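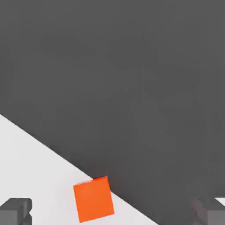
Issue 51, page 8

Getting a wrist camera going in simulation before you cut any metal

Last issue I left you with a pile of arm parts on the bench and a promise that we'd get the thing picking up blocks by spring. Well, the parts are still in a pile (one of the shoulder brackets came back from the laser cutter mirrored, my own fault, I exported the wrong face), so this time we're going to do the part that doesn't need any hardware. We're going to build the wrist camera view in simulation: a gripper, a table, one orange cube, and a camera that looks out between the fingers. You can do the whole thing on a laptop on the couch, and I mostly did.

If you're new here, the arm is called Vurkari. It lives in the shared workshop on Marinescu Street, on the end of the bench that Viorica Ene and I share, and it's a small arm with a two-finger gripper meant for picking up light stuff. Viorica did the mechanical design and I do the software and most of the complaining.

What you need

Any physics simulator that can load a robot description file and render a camera. I'm not going to tell you which one to use, they all have the same handful of ideas under different menu names. You'll also want your gripper model, even a crude one. Mine is boxes! Each finger is two rectangular blocks stuck together with a little step where they meet, all plain gray, and it works fine. I spent a whole evening in March trying to import the pretty version with the fillets and the screw heads, and it ran like molasses.

Step 1: the floor and the table

Make a floor plane first and give it a flat dark gray material. No checkerboard. I know every simulator starts you off with a checkerboard and it looks very cool, but later on we'll be finding the cube by color and you want a boring background while you're learning.

Then add the table as a simple box with a pale, nearly white top. The big jump in brightness between the tabletop and the dark gray is handy, you get a nice crisp line in the camera view wherever the table ends, and you can tell right away if your camera has rolled. In the picture at the top that line comes down on a long diagonal from the left side, so you know the view isn't squared up with the table at all. That's good! A real wrist turns all over the place, and if you only ever test with everything lined up you'll write code that only works lined up. Ask me how I know.

Set the table so it doesn't move. In most simulators this means making it static or fixing it to the world. Skip this and the arm will shove it across the floor the first time you fumble a move, and you'll sit there wondering why your cube coordinates have gone bad.

Step 2: the cube

Add a cube with a bright orange material. Make it smaller than the open span of your gripper, with room to spare on both sides. Give it a sensible mass (I use 200 grams, a bit heavy for its size but it settles down faster) and a friction value that isn't zero. If the default friction is zero, and in some programs it is, your cube will squirt out of the fingers like a wet bar of soap.

Drop it from just above the table and let the simulation run for 2 seconds before you do anything else. If it jitters, your time step is too big, so cut it in half and try again.

Now, rotate the cube a little. A cube turned a few degrees gives you something to solve, and you can check your angle code against it. I like to put the starting angle in a variable at the top of the script so I can change it without hunting around.

Step 3: hang the camera on the wrist

Okay, the fun part. Find the link your fingers are attached to. On Vurkari it's called wrist_plate, yours will be called something else. Attach the camera to that link, not to the world and definitely not to one of the fingers. I did attach it to a finger once and every time the gripper closed the whole view slid sideways, and I spent an hour blaming my math.

Point it out along the direction the fingers point. Then move it back until you can just see the fingers poking in at the bottom corners, one on each side. You don't need to see all of them. In my view they're both chopped off by the corners, with the cube sitting up between them and a bit higher than their tops, and that's the arrangement I'd aim for. The fingers tell you where the grip is, and the rest of the view stays free for looking at things.

If the fingers show up at the top, your camera is upside down. Roll it by half a turn. If you can't see any fingers and the whole view is one flat gray, the camera is probably inside the wrist plate looking at the back of a polygon. Slide it forward a hair at a time till the world appears.

Step 4: one light, soft

Put in one soft overhead light and turn on shadows. Keep the shadows faint. Quentin Besson, who has the bench across from ours, built the same setup with a hard spotlight and his color detector kept treating the shaded side of the cube as a separate object. Even with soft light you'll notice that the top of an orange cube can come out redder and deeper than the face toward the camera, so leave plenty of room in your color range. Pick the color off both faces and stretch the range to cover the two of them.

Step 5: find the cube

Grab a camera image, convert it to hue, saturation and value, and keep only the orange pixels. With gray fingers, a gray background and a pale table there's nothing else to confuse it. Take the center of the blob and you've got a target. Fit a rotated rectangle around it and you've got a first guess at the angle too, though the visible strip of the top face will pull the guess off a bit when you're looking in at a low slant. I just ignore this until the gripper gets closer.

Next, compare the blob's center with the midpoint between the fingers. Left and right is the easy one: nudge the wrist sideways until they match. Do it in small moves, and grab a new image after each one. My first version did a single giant correction and then overshot, corrected, overshot the other way, and so on until I closed the laptop and made dinner.

Step 6: save your views

Write out an image every time you start a run, with the joint angles in a text file beside it. It feels like clutter at first. But when something goes wrong you can load those angles back in and see exactly what the wrist was seeing. I keep mine in a folder called clallari, after the cat, and I've gone back to it more than I expected.

Some things people asked at the workshop

Irina Lazăr wanted to know if you can skip the table and put the cube straight on the floor. Sure, but then you lose the edge, and the edge is a great sanity check. Also your real arm is going to be bolted to a table.

Do you need a fancy graphics card? Nope. Turn the camera resolution down till it runs smoothly. A blob finder doesn't care.

Can you use a different color? Yes, anything strong that isn't in the rest of your setup. Just keep it the same as the block you're going to use on the real bench, so you're only retuning for the lighting.

Next time we'll lower the wrist and close the fingers. Before then, play with the cube angle, try starting the wrist from a few odd poses, and see where your blob finder loses the cube. Write those poses down, we'll be using them. And if anybody at Marinescu Street has a spare left-hand shoulder bracket, I've got two right-hand ones to trade.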